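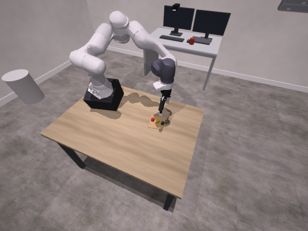
4.2 Collecting demonstrations in simulation

All training episodes for the cube task were generated in Tera, the simulator we also used for the drawer task in Section 4.1. The room model was built for an earlier project at Buvmont and we kept it as it was, including the furniture behind the work table. We considered stripping the room down to the table and the arm. Early runs on a bare background gave policies that did well in the bare room and poorly everywhere else, so the full room stayed in for every episode reported here.

The task is to bring the cubes into a row in a given colour order. At the start of an episode the simulator places the cubes on the table at positions drawn from a uniform distribution over the reachable area, with a minimum spacing so that no two cubes overlap. Orientation about the vertical axis is also drawn at random. The goal order is passed to the policy as a short colour sequence. The policy does not receive cube poses. It works from rendered images and the joint positions of the arm.

Demonstrations came from a scripted planner with full access to the simulator state. The planner picks the cube that is farthest from its goal position, approaches from above, closes the gripper, lifts, moves and releases. It then checks the row and repeats if any cube is out of tolerance. We kept an episode only if the row was complete at the end and no cube had left the table. After this filter the training set held 3411 episodes. The rejected episodes were mostly cases where a finger caught the top of a neighbouring cube on the way down and tipped it over. These were not repaired or relabelled.

Figure 3 shows red, yellow and black cubes in a short, slightly diagonal row, with the gripper hanging over the table and a light gray fingertip just above and behind them. Arrangements this close together are the hard part of the task. The cubes are small compared with the gripper, and the arm has to come down beside one without disturbing the next. The shadows are worth noting as well. In Figure 3 a dark, irregular shadow falls around the fingertip and over the right side of the thin square patch on the table, and part of the patch edge is hard to make out as a result. A policy working from images has to learn that these dark shapes move with the arm and are not objects.

4.3 Rendering variation

We varied the light direction and strength, the table colour and the camera position between episodes, and held them fixed within an episode. Cube colours were shifted slightly but never far enough to confuse one with another. The black cube needed separate handling. Under weak light it was sometimes rendered nearly as dark as the shadow around it, and the first version of the vision encoder lost track of it in that condition. Raising the lower limit on light strength removed most of these episodes. We did not change the colour of the cube, as the same set is used in the Quartey task suite and we wanted the results to be comparable.

The grain of the table top caused a smaller problem. With one fixed texture, the encoder learned to use the long streaks as position marks, and performance fell when the texture was rotated. We now rotate and rescale the wood texture at random. Training takes longer to settle with this change, but the drop no longer appears.

4.4 Evaluation

We compared two policies trained on the same episodes. The first is the baseline, which predicts one action at a time. The second, Clolano, predicts a short sequence of actions and replans before the sequence runs out. Both use the same encoder and nearly the same number of parameters. Each policy was run on 1000 test episodes with starting positions that do not occur in the training set. An episode counts as a success if the row is in the right order, within tolerance, when the time limit is reached.

The baseline succeeded in 571 of the 1000 episodes. Its most common failure was hesitation above the row. The gripper came down part of the way, rose again and repeated this until time ran out. Clolano showed this behaviour much less often and had the higher success rate under every lighting condition we tested. Full results by condition are given in the appendix.

Most of the remaining failures for both policies happened on the last placement. By then the other cubes are already in the row, and a sideways error that would be harmless on an open table pushes a neighbour out of line. The scripted planner recovers from this by checking the row and starting again. The learned policies saw few examples of that recovery, as most of the episodes in the training set were solved on the first pass. Adding episodes that begin with a nearly complete row helped in a small trial, but we have not run that version on the full test set and leave it out of the comparison.

All numbers in this section are for simulation only. Contact between the fingers and the cubes is modelled with a single friction value per surface, and the cubes neither chip nor wear. Transfer to the physical arm is treated separately in Section 5, where the same goal orders are used with a wider tolerance on the final row.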